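康塞德织布厂开放日参观记

作者:Jeptoo Muli

先说明一下,中文不是我的母语,我学了很多年,写得还是慢。纺织方面的词我查了词典,如果有用错的地方,请在留言里告诉我,我会改。

康塞德(Conside)织布厂在唐科姆(Doncombe)镇的北边,平时不对外开放,每年夏天开放一天,今年是7月31日。我去年错过了,今年很早就在网上登记。登记是免费的,但是要选时间段,我选了上午第一组,我觉得上午机器的声音还没有让人疲倦。

从火车站到工厂可以坐33路公共汽车,在“桥头”站下车,然后沿着河走。我下车以后走错了方向,走到了一个卖瓷砖的院子里。院子里的一位先生很客气,他把我带回桥边,用手指了一个很高的砖烟囱。他说看见烟囱就往那里走,不要看路牌,路牌是旧的。烟囱现在已经不用了,不过从很远的地方都看得见,上面用白砖砌了厂名的第一个字母。

厂门口有两张长桌,一张登记,一张发耳塞。工作人员给每个人贴一个小圆贴纸,颜色代表组别,我的是黄色。大包要存起来,相机可以带,但是在整经车间不可以用闪光灯。

带我们这一组的是一位在厂里工作了很久的女工程师,她请我们不要写她的名字,所以我在这里只叫她“老师傅”。她说话很快,我有时候跟不上,好在她每讲完一段会停下来,问大家有没有问题。

第一站是纱线仓库。里面比我想的要凉,有一种像面粉的气味。老师傅说棉纱很怕太干,太干就容易断,所以仓库和车间都要控制湿度。我问她湿度是多少,她说这个要看纱的粗细,不能只说一个数字。纱筒放在铁架上,每一个纱筒里面的纸管颜色不一样,颜色表示纱支。仓库的人用颜色找纱,比看标签快。我很喜欢这个办法。我以前在学校图书馆帮忙的时候,也用颜色贴书脊,后来换了一个馆长,颜色就全部取消了。

第二站是整经车间。整经的意思是把很多根纱平行地排好,卷到一个大轴上,以后这些纱就是布的经线。架子上的纱一根一根地穿过小瓷环,最后合在一起,像一把很大的扇子。老师傅让我们看一块做床单用的经轴,说这一轴有2,577根纱。同组的一个男孩问她,少一根会怎么样。她说少一根,布上就有一条很细的缝,从头到尾都有,这种布只能当次品卖。男孩又问次品在哪里卖,大家都笑了,因为很多人都是为了次品店来的。

这里我想多写几句关于格子布的事情,因为我参观的主要原因就是它。我家里的桌布都是格子的。我母亲买布的时候,总是先把布对折,看格子的线能不能对上,对不上她就不买。我一直以为这是她自己的习惯。老师傅讲到格子的时候说,检验员也做同样的事:把布对折,看线对不对。如果对不上,说明布的纬线斜了,专业的说法叫“纬斜”。我听到这里很高兴,晚上就给母亲打了电话。

格子有两种做法。一种是色织,先把纱染好颜色,再织成格子,正面和反面一样。另一种是印花,先织好素色的布,再把格子印上去,反面的颜色比较浅。康塞德两种都做,色织的在本厂完成,印花的部分送到乌帕德亚(Upadhyay)印染厂去。那家厂在河的下游,不参加开放日。老师傅说印花格子比色织格子更难做直,因为布在机器里会被拉,素色的布拉歪了看不出来,印了直线就马上看得出来。

第三站是织造车间,大家戴上耳塞。里面讲话是听不见的,所以老师傅在进门以前先把要讲的都讲完,进去以后只用手势。她指一下,我们看一下。织机一排一排地开着,地面在震动,我感觉震动从鞋底一直到牙齿。车间里工人之间有自己的手势,比如用两个手指夹一下,意思是“断纱了”;手掌向下压两次,意思是“慢一点”。出来以后我们都学了几个。我旁边的一位老太太说,她年轻的时候在别的厂工作,那里的手势和这里不一样,“断纱”要摸耳朵。她和老师傅两个人比较了很久,我们其他人站在走廊里听,比听正式的介绍还要有意思。

车间最里面有一台旧织机,名字叫“托内克”(Toneck),是厂里的人给它起的。老师傅说,起名字的人是以前的一位机修工,托内克是他家乡一座小山的名字,因为这台机器很重,搬不动。开放日它会开一小会儿。它比新机器慢得多,声音也不一样,新机器是连续的一片响声,它是一下一下的,可以跟着数拍子。它织的窄布条会剪成小段,送给参观的孩子做书签。我不是孩子,可是我也要了一条。

参观完织造车间,有半个小时休息。休息的地方在二楼,以前是画图样的房间,窗户很大,朝北。厂里准备了茶和干饼干,可以加牛奶,可以给手机充电,也可以坐着翻旧样本册。
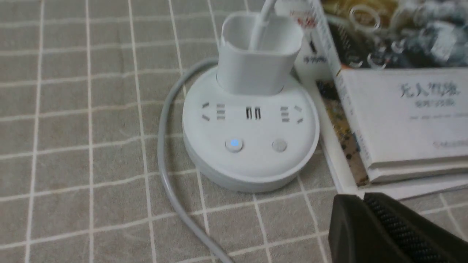
样本册值得专门去看。每一本都很厚,里面贴着剪成小方块的布,旁边用钢笔写着编号、纱支和客户的城市,有的还写着很短的意见,例如“太黄”、“客户要求线细一点”、“夏天再问”。我翻到一页,上面同一种格子贴了很多次,每一次线的粗细只差一点点,我看了很久才看出差别。最后一块的旁边写着“回到第一种”。我自己做翻译工作,看到这句话觉得很亲切,一个句子改了很多遍以后,常常也是这样。

管样本册的年轻人说,全部样本有3,000种,已经开始做电子目录,可是颜色很难拍准,同一块布在窗边和在灯下是两个颜色。所以他们现在每一块布还是要写文字说明。他请我们每个人选一块布,写一句形容颜色的话,不可以用颜色的名字。我选了一块浅棕色的,写的是“泡了第二次的茶”。他看了点点头,把纸条夹进去了。我不知道他以后会不会用。

休息以后是第四站,后整理和检验。布织好以后不能马上用,要烧毛、洗、拉幅、定型。拉幅的机器很长,两边有小针,把布的边抓住,慢慢拉到规定的宽度。房间里很热,我们没有停很长时间。

检验室安静多了,我最喜欢这里。布从一个斜的玻璃台上慢慢走过去,台子后面有灯,检验员站在前面看。有问题的地方她就在布边上缝一根红线。红线少的是一等品,红线多的送到次品店。检验员说新来的人要练习一个冬天,去年有一位新人从11月开始练,到春天才可以一个人看。她还说看素色布眼睛累,看格子布脑子累,因为直线看得太久以后,回到家里看见地砖和窗框都觉得是歪的。

她教我们怎么在家里检查一块格子桌布。我把她的话整理在下面,希望没有理解错。

先把布平放在桌子上,不要用力拉,让它自己放松。布有一点波浪是正常的,用手掌从中间往外轻轻推,看线能不能变直。如果推平以后线直了,那是布没有铺好;如果推平以后线还是弯的,那是布本身的问题。然后站到桌子的一头,把头放低,顺着线往远处看。从上面看不出来的弯,这样看很清楚。最后再对折,比较两边的线。洗过的布要再检查一次,因为有的布洗以前是直的,洗以后才会斜。 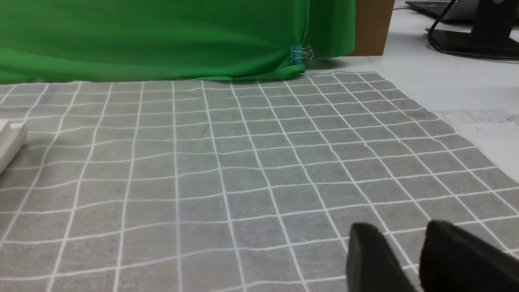 灰底白线的格子桌布,后面是绿色的布。

有人问,斜了的桌布能不能救回来。检验员说棉布可以试试:喷一点水,两个人各拿一个角,往斜的相反方向拉,再放平晾干。她说“试试”这两个字的时候声音比较轻,我想成功的机会可能不大。含化纤多的布就不要试了,定型的时候温度很高,它的形状已经固定了。

最后一站当然是次品店。店在以前的锅炉房里,门很小,里面很挤。布是按重量卖的,不是按长度,这一点我没有想到,我只量了家里桌子的尺寸,不知道应该买多重。一位店员帮我算,她把手放在一卷布上想了一下,就告诉我剪到哪里,放到秤上果然差得很少。我买了一块色织格子布和两块擦碗布。格子布上有两根红线,我找了很久才找到其中一个毛病,是一个很小的结头。另外一个到今天也没有找到。

店里还卖一本小册子,讲工厂的历史,印了300本,卖完就不再印。我买到了一本。里面有一张唐科姆镇的老地图,河的位置和现在不一样,桥也不在现在的地方,难怪路牌是旧的。小册子的文字写得有点干,但是后面有一个词汇表,把本地工人的说法和标准的说法放在一起,对我这样学语言的人很有用。例如布边,本地人叫“岸”。把布从机器上取下来,叫“上岸”。我问了老师傅,她说她从小就这样说,没有想过为什么。

给明年想去的人几点建议:

鞋子要穿平底的,车间的地面有油,楼梯是铁的格板,高跟鞋进不去。

耳塞厂里会发,不过是大人的尺寸,带小孩最好自己准备耳罩。

上午的组人少一些,可是托内克只在第二组以后才正式开,我们那天是老师傅特别去请人开的,不能保证每次都有。

次品店可以刷卡,茶室只收现金。茶室的饼干是免费的,蛋糕要付钱,姜味的那种比较好吃。

如果想看样本册,先洗手,门旁边有水池,管样本册的年轻人会看你的手。

回程我没有坐车,沿着河走回了火车站,路是平的,有一段在修,要从停车场绕过去。格子布在包里比我想的要重。现在它已经铺在厨房的桌子上,母亲下个月来看我,我还没有把红线拆掉,想让她自己找另外那个毛病。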